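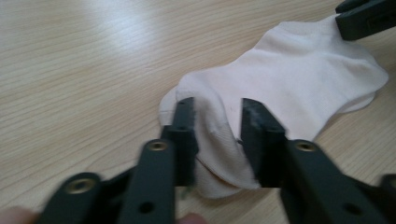
Sock week is over and we have 97 good recordings out of the 300 we said we would make. I told the club in September that laundry would be the easy part of the year. I was wrong about that, and I want to write down what we did while I still remember it.

For anyone new to this blog, I help run the after-school robotics club at Leltville. Most years we build something with wheels and take it to the regional meet. This year the students voted for the household tasks category at the Clatport challenge, where you teach a pair of arms to do small chores. You collect the training data yourselves, with grippers you hold in your hands. The organizers score the finished system on a table they set up, with items you have not seen before. Our team took the clothing track, mostly because the kitchen track has water in it.

The grippers are printed from the Biwott plans, which are free to download and mostly correct. Each finger is a set of flat links with brass threaded inserts pressed in where the screws go. We ruined plenty of links learning to press the inserts in straight. If the iron is too hot the insert sinks past the surface and the link won't sit flat against its neighbor. If it is too cool the insert goes in crooked and you don't notice until the finger binds halfway through closing. The fix was a cheap drill press stand with the soldering iron clamped in it. Set that up first if you are doing this. We set it up last.

We started the year with T-shirts and moved to socks in November. A T-shirt is large and forgiving. You can miss a corner by an inch and still get a fold. A sock is small, it is stretchy, and the cuff wants to curl away from whatever touches it. The task sounds simple: take a sock lying any which way, grip the cuff on one side, hold the toe end down with the other gripper, pull it flat, then fold it in half. Most of our bad recordings went wrong at the first grip. The fingertips close on one layer of the cuff and miss the other, and the opening stretches out into a long triangle when you pull.

Ruben Declercq, who is a junior and did most of the recording, worked out a better way to do it. He comes in low with the fingers open wide, slides them until both pads are nearly touching the table, and closes slowly so that the whole cuff bunches up between them. It looks messy. But it catches both layers, and once the sock is pulled straight the bunching comes out. We threw away everything we had recorded before that -- a full week of afternoons -- and started the count again at zero. There was some arguing about it.

The white socks on the pale table gave us a different problem. When the afternoon sun comes in, the table shines, and on a bright patch the edge of a white sock is hard to pick out on the laptop. We tried a dark cloth under the work for one session. It gave clean edges, but the cloth slid around and got picked up along with the sock. We went back to the bare table and now we pull the blinds at three. We also added colored socks, which we should have done from the start. The rules say the test items can be any color.

A few things we changed along the way:

Recordings are short now. We used to let one run through four or five socks, and one bad grip in the middle spoiled the whole thing. Now it is one sock per recording and then stop.

The person holding the grippers does not decide whether a recording is good. Someone else watches it back and marks it keep or toss. The marks got a lot stricter after we did this.

We swap people every 9 recordings. After that your hands get tired and you start to rush. You can see it in the recordings if you line them up in order.

We toss a sock on the table from shoulder height to start each one. When students placed the socks by hand they placed them neatly without meaning to, and our first trained model only knew what to do with a neat sock. It did fine on those and then sat there opening and closing over a crumpled one.

On training, I don't have much to report yet. We ran one model on the first 70 recordings using the Zokport software, overnight, on the computer in my room. It reaches for the cuff more often than not. It does not get the fold. The second arm tends to come down too early and pins the sock before the first arm has finished pulling, so you end up with a small stretched sock that springs back. The students think this is in the data, and after watching some of the recordings again I agree with them. Several people were putting the second gripper down as soon as they had a free hand. We will wait for the pull from now on and see if it makes a difference.

The fingertip pads are getting scuffed and I have not decided whether to replace them. They may grip better this way. I'd like to swap one set and leave the other alone for a couple of sessions, but we are low on filament and the wheels team needs some too.

If you have a student in the club, we can use socks. Clean, any size, singles are fine. There is a box outside my room. Next session starts at 3:15, and we are staying on socks until we reach the full 300.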